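Prarau Unit Handout 4: Folding, and Other Things Your Mother Does Better

Course notes, student project stream
Coordinator: Ifeoma Etim. Lab supervisor: Aled Penry.

Read these before your bench slot. Groups that turn up having read only the title will be spotted quickly.

The task is laundry. You will be using the two-arm bench and teleoperating it yourselves before any policy gets near it.

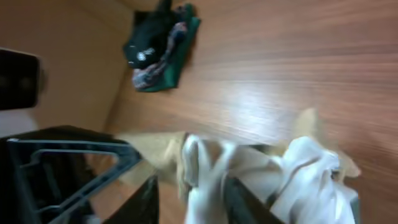
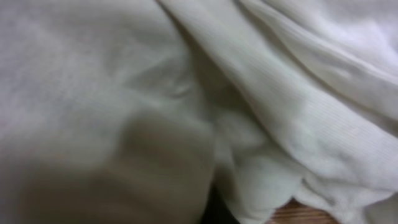
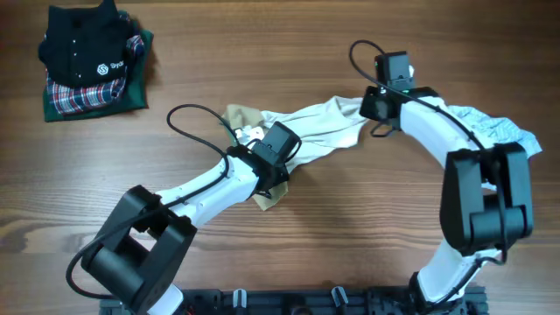

Fig. 4.1 Garment handling: two close views from a gripper camera, then the bench from the head camera with both arms on the cloth.

4.1 Why cloth is rude

A block has a position and an orientation, and once you know them you can go to lunch. A garment has as many shapes as it feels like having. Look at the second view in Fig. 4.1 and try to mark where one layer stops and the next starts. Now consider that your network gets the same pixels and none of your years of getting dressed.

White on white is the worst case. Ribbing and hems help a bit, provided the finger isn't parked in front of them.

4.2 Motion blur

The first view is what a wrist camera gives you when things are moving quickly. Slow down. Group Fasta lost 42 of their 69 episodes last September to smearing and wrote a very moving paragraph on it, for which they received no marks.

4.3 Using both arms

Decide which arm holds and which arm travels before you touch anything. Two students steering two arms with two opinions will produce a rope. The cream section in the third view is well on its way to being one.

Grip near an edge if you can find one. If you can't, lift, let it hang, and look again. Do not shake the garment. Somtochukwu Oyelaran will explain the repair form to anyone who does.

4.4 What to hand in

Your episode log, with failures left in. I know what a log looks like when the failures have been taken out.
A page on one grasp that went wrong and what each camera could see of it.
Your code, in the Climov folder, in a state where it runs on a computer other than yours.

Due Monday, May 20, 2024, at the start of class. Late work loses 2 marks a day.

Bench bookings go through Aled. Please fold the clothes by hand when you finish and put them back on the pile.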